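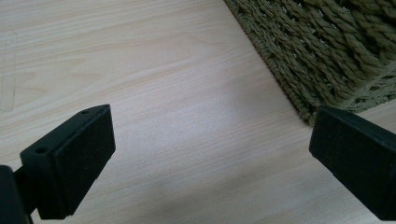 JorksideがVirerの取り扱いを終了する件、手続きを一通りやったので書いておきます。長いのでスレッドにします。

先に立場を書くと、Virerは昨年の3月に少額買って、そのまま放置していました。運営とも取引所とも関係はありません。投資の助言でもないです。

告知が出たのは9月27日、金曜の夕方です。メールは届いていましたが、件名が「サービス改定のお知らせ」だったので最初は読み飛ばしました。本文の三段落目に、Virerの板を閉じると書いてあります。

告知の内容を短くすると、
・新規の買い注文は告知と同時に停止
・売り注文は12日間だけ受付
・出庫はその後もしばらく可能(終了日は「別途案内」)
・残った分は取引所の判断で換価する場合あり

最後の「換価する場合あり」がやっかいで、レートも時期も書いていません。利用規約を見に行ったところ、取扱終了銘柄の項に同じ文言があるだけでした。

終了の理由は「流動性および開発状況を総合的に勘案」。定型文です。ハッキングや不正の話は告知には出てきません。SNSで「事件だ」と書いている人がいますが、根拠になるものは私が探した範囲では見つかりませんでした。

選択肢は三つありました。板で売る、自分のウォレットに出す、何もしない。何もしないのは上の理由でやめました。

売るほうから。告知の翌朝に板を見たら買い注文がほとんどなく、手持ちを成行で全部出すとかなり滑る状態でした。指値で半分だけ出して、二日かけて約定しました。値段には触れません。買ったときより安いです。

残り半分は出庫にしました。ここからが面倒だったので細かく書きます。

Virerは途中でチェーンを移っています。旧チェーンのトークンと新チェーンのトークンが同じ名前、同じロゴで並んでいて、Jorksideの出庫画面ではネットワークの選択肢が二つ出ます。初期値は旧のほうです。

受け取る側が新チェーンにしか対応していないのに旧で出すと、届いたように見えて動かせません。私はVasauのウォレットを使っていて、Vasauは新のみ対応です。なので選択肢を手で切り替えました。

最低出庫数量は100 VIRER。これより少ない人は出庫できないので、売るか放置するかになります。手数料は数量に関係なく固定です。

まず100だけ送りました。最低数量と同じなので、試しに送るにしてはやや多いのですが、これより小さくできません。

Jorkside側の表示が「処理中」のまま進まず、三時間後に「承認待ち」、翌日の昼に「完了」。トランザクションIDが画面に出たのは完了してからです。処理中の間はエクスプローラーで追えません。

着金を確認してから残りを送りました。ここで一つ失敗していて、送付先のアドレスを登録しなおしたら24時間の出庫制限がかかりました。すでに登録してある宛先をそのまま使えばよかったです。

数量のメモ。出庫前の残高が341 VIRER、最終的にウォレットに入ったのが339 VIRER。差の2は手数料で、二回に分けたので1ずつ引かれています。一回で送れば1で済みました。試し送りの代金だと思うことにします。

サポートにも一件問い合わせました。「出庫の終了日はいつか」。返事は翌々日で、「決まり次第ご案内します」でした。決まっていないなら急いだほうがいいと判断しました。

運営側の動きについて。Virerの公式ブログには、告知の二日後にShagufta Soomroさんの名前で短い文が出ています。開発は続ける、他の取引所と話をしている、相手の名前はまだ言えない、という内容です。

同じ文の中で、Tôでの取り扱いは継続と書いてありました。Tôは分散型の取引所で、審査を経て上場する仕組みではないので、「継続」という言い方にあまり意味はないと思います。流動性を入れている人が抜ければ板はなくなるのと同じです。

Tôのプールを見に行きました。先週より薄くなっています。誰が抜いたかまでは調べていません。大口のアドレスを追っている人のスレッドがいくつかありますが、推測が混ざっているので引用はしません。

注意。Jorksideを名乗るDMが増えています。私のところには「出庫代行」と「新トークンへの交換」の二種類が来ました。どちらも秘密鍵か復元フレーズの入力を求めるページに飛びます。Jorksideの告知に交換の話は一切ありません。

偽の交換ページは見た目がよくできていて、ロゴも配色も本物と同じでした。見分けたのはドメインです。公式サイトはブックマークから開いてください。検索結果の一番上に広告で出ていることもあります。

税金の話を聞かれたので少しだけ。売った分は損益の計算が必要です。自分のウォレットに移しただけの分は、売ったことにはなりません。ただ手数料の1や2をどう扱うかは計算ソフトによって違うので、自分の使っているものの説明を見るか、税理士さんに聞いてください。

取引履歴のCSVは先に落としておくのをすすめます。以前別の銘柄が終了したとき、出庫期間の終わりと同時に銘柄のページごと消えて、履歴を出すのに問い合わせが必要でした。今回どうなるかは書いていません。

CSVの日時は協定世界時です。日本時間に直すのを忘れて一度集計を間違えました。年末年始に取引した人は年がずれるので気をつけてください。

返信でもらった質問に答えます。

「ステーキングに入れている分はどうなるか」→ 告知では自動解除とありますが、解除までの日数が書いていません。私はステーキングしていないので実際の動きは分かりません。経験した人がいたら教えてください。

「本人確認が期限切れでも出庫できるか」→ できないそうです。フォロワーの方が再提出を求められて、審査待ちになっています。心当たりのある人は売り注文の期限を先に確認してください。

「Vasau以外のウォレットでもいいか」→ 新チェーンに対応していれば何でもいいはずです。私が試したのはVasauだけです。Vasauの場合、初期状態ではVirerが一覧に出ないので、トークン追加からコントラクトアドレスを入れます。アドレスは公式の文書からコピーしてください。

「持ち続けるのか」→ 339はしばらくそのままにします。強い理由はなくて、Tôで売ると手数料が割に合わないからです。

訂正。上のほうで三時間後に「承認待ち」と書きましたが、メールの時刻を見直したら四時間後でした。

出庫の終了日が発表されたら、このスレッドの下に足します。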